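Garnton Home Help Desk
Ticket 497: Black hoodie shedding on quilt and pillows, plus general bedroom laundry woes
Status: Open, awaiting customer
Category: Bedding and clothing care
Opened: Sep 18, 2021

Original message

Hi there! I bought the Fledel lint kit from you lot back in April and it's been great on the couch, so I'm hoping you can help me with the bedroom, which is another story altogether.

The trouble is a black hoodie. It's got an olive-green lining in the hood and it's my favourite thing to wear around the house, so it lives on the bed more than it lives in the wardrobe (I know, I know). It gets chucked there when I come in, it gets put back on when it's cold, and so on. A few weeks ago I started finding little black bits all over the quilt. Not hair, I checked. It's short fuzzy stuff, a bit like what you'd pull out of a dryer filter, and it loves the pale patches.

The quilt is a patchwork one with cartoon characters on it, pink and red and turquoise and yellow and white. You can imagine which strips show it worst. The red hides everything. The white looks like someone's sharpened a pencil over it.

I've tried the Fledel roller and it picks up maybe the top layer, but the bits along the seams of the patchwork stay put. I went through 22 sheets in one go and I'm not doing that every morning. Is there a trick to the seams? And is it the hoodie's fault or the quilt's?

Reply from Garnton support

Thanks for writing in, and glad the couch is behaving. Short black fuzz that gathers on pale fabric is nearly always coming from the inside of a dark fleece or jersey, and cotton quilts hang on to it very well. A few questions so we can point you the right way.

How are you washing the hoodie, and is it going in with the quilt? Inside out or right side out? Any fabric softener? And does the fuzz turn up anywhere else on the bed, or only where the hoodie gets dropped?

In the meantime, please stop using the roller along the seams. Pressing hard tends to push fibres down into the stitching. A slightly damp rubber glove dragged in one direction along the seam will do a better job.

My update

Okay, confession time. They have been going in together. I've got a small machine and not much patience, and it all gets bundled up in one armful, hoodie, quilt, pillowcases, the lot. Warm wash, right side out, and a big glug of softener because I like the smell.

I did the rubber glove thing and wow, that's a bit gross and very satisfying! I got a proper little sausage of fluff off the turquoise strips alone. The seams came up much better, although there's still some caught around the monkey's face up the top end, where the print seems a bit rougher than the rest. I didn't want to scrub at him.

As for where it turns up, mostly the middle and the head end. I keep the pillows stacked on the one side, a big black one on top of a mustard-yellow one, and I'd never thought about the black one until you asked. It doesn't show anything, obviously. But the mustard one underneath has a faint grey look where they touch. So now I'm wondering if I've been blaming the hoodie for something the pillow's doing as well.

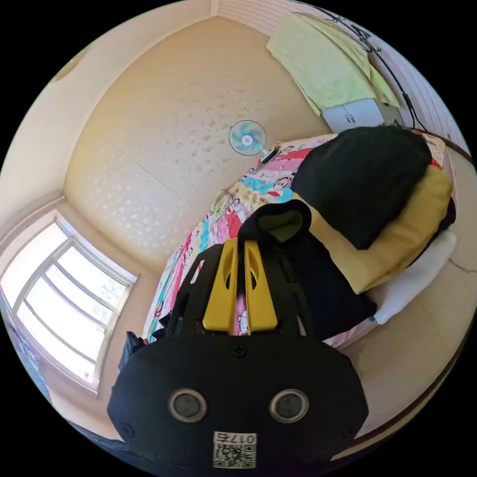 I did your white cloth idea before you'd even suggested it, so I'm claiming that one. Wet a clean white hanky, wrung it out, rubbed it on the hoodie for a bit, then did the same with a fresh one on the black pillow. The hoodie left fuzz but no colour. The pillow left a very faint grey smudge and no fuzz at all. Two culprits! I felt like a detective.

What I haven't done is wash anything yet, because I didn't want to make it worse before hearing back. Do I do the pillowcases on their own? Can the mustard one be saved?

Reply from Garnton support

Nice work on the hankies, that would have been our next step. You've got two separate problems and they're both easy enough.

The hoodie is shedding. Turn it inside out, do up any zip, and wash it alone on cold, no softener. Dry it on the line if you can, then give it a good shake outdoors. Expect to repeat that two or three times before it settles.

The black pillowcase is letting go of a bit of dye. Wash it by itself on cold until the hanky test comes up clean. The mustard case should be fine with a soak in cool water and an ordinary colour-safe laundry powder. Moussa soaking powder is what we keep in the shop, 14 grams to a basin, but anything marked safe for colours will do. Don't use bleach on it.

Quilt last, on its own, gentle cycle. Check the care label before you use any heat. For the rough patch of print, try the sticky side of a bit of masking tape, dabbed and lifted. No rubbing.

My update

Right, progress report, and sorry for the length, I'm a talker.

Hoodie first. Inside out, cold, on its own, and I felt very silly running a whole cycle for one thing, but the filter was disgusting afterwards so I've been told. I shook it over the back fence and the breeze took it straight back onto my trackies. Second wash was better. I'll do a third on the weekend.

Black pillowcase has had two goes. First hanky after was still a touch grey, second one clean. Mustard case got soaked in the laundry tub and it's come up a treat, I'd say 95 per cent back to how it was. There's one corner that's a bit dull, but it can face the wall.

The quilt I'm less happy about. It went through on gentle and the colours are all fine, nothing ran, the pinks are still pink. But when it dried I could see fluff again in a couple of the seams, in spots I could have sworn I'd gloved. Is that old fluff working its way out, or did I miss a step? I did clean the filter in between. I didn't run an empty rinse though, and now I'm thinking there was hoodie fuzz still sitting in the drum.

The masking tape worked on the monkey, by the way. He's looking very fresh.

One more thing while I've got you. I've started hanging the hoodie on a hook behind the door so it's off the bed, and I'm looking at one of those Anura garment bags for washing it in. Would that hold the fuzz in, or just move it around? The listing says it takes up to three tops, which is more than I need.

Reply from Garnton support

That sounds like drum fluff to us. Run an empty rinse, wipe the door seal with a damp cloth (have a proper feel under the fold of rubber, it collects there), then clean the filter once more. The quilt doesn't need another wash. Go over the dry seams with the glove again and hang it outside for an afternoon.

A fine mesh bag will catch a good share of the fuzz. Wash the hoodie inside out in the bag, and turn the bag itself inside out over the bin afterwards. The size you mentioned is fine for a single hoodie, as it needs room to move.

Let us know how the third wash goes and whether the seams stay clear. We'll leave the ticket open until we hear from you.

My update

Door seal. Oh dear. There was a whole felt slipper's worth in there, and a hair tie I'd written off ages ago.

Empty rinse done, filter done, quilt gloved again and out on the line as I type. I'll put it back on the bed tonight and check the white bits in the morning. Bag's ordered too. Please leave this open for me, I'll write again after wash number three.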